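Dilline House Set-Up Guide
Section 4: Bin rounds with the robot

I wrote this section after my first full month on the new rounds, so it's the way I do it and a bit less formal than the rest of the guide. The robot now takes the bins in the lounges and sitting rooms. We still do the bathrooms and kitchens ourselves, and that's not changing before November at the earliest. 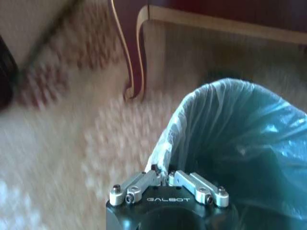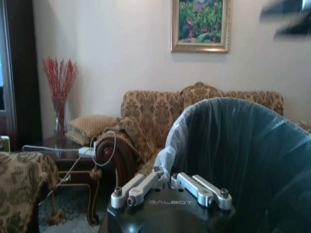
Before you start a round

1. Check the room list on the Flarkden tablet. Your rooms are in green, the robot's are in gray. If a room shows in both colors, call the desk and ask – don't guess!

2. Walk the room first. Pick up anything a guest has left on the carpet, and move bags and shoes well away from the bin.

3. Look for cables. Guests love charging their phones from the sofa (so do I), and a cord hanging down to the floor needs to be tucked back before the robot comes through.

4. Put the bin where the gripper can reach the rim from the open side of the room. I leave enough space to walk past it with my arms full of towels.

5. Fold the liner down over the rim the whole way around. We use Wosto liners, stock number 862. The thicker ones, number 114, are for the kitchens only.

6. Tap Start on the tablet and step back.

CAUTION: Keep your hands out of the bin while the gripper is moving. If the bag snags, press Pause, wait for the arm to stop, and then fix it. I know it's tempting to just reach in and give it a tug.

NOTE: Code 783 on the tablet means the robot can't find the edge of the bag. Pause, fold the liner again and tap Retry. You get up to 2 retries before it skips the room, and then it goes back on your list.

What's different for us

The big one for me is my back, because I bend over a lot less than I used to. The time goes into dusting and upholstery now, and those jobs are on the sheet as proper tasks with their own line (Teixeira wing included, finally). You'll also spend more time looking at the tablet, and I'm still getting used to that part.

If you think a room shouldn't be on the gray list – too much furniture, guests who'd like their privacy – write it in the shift book and switch it to green yourself. You don't need a supervisor's okay for that.

Emptying the collection cart is covered in Section 5.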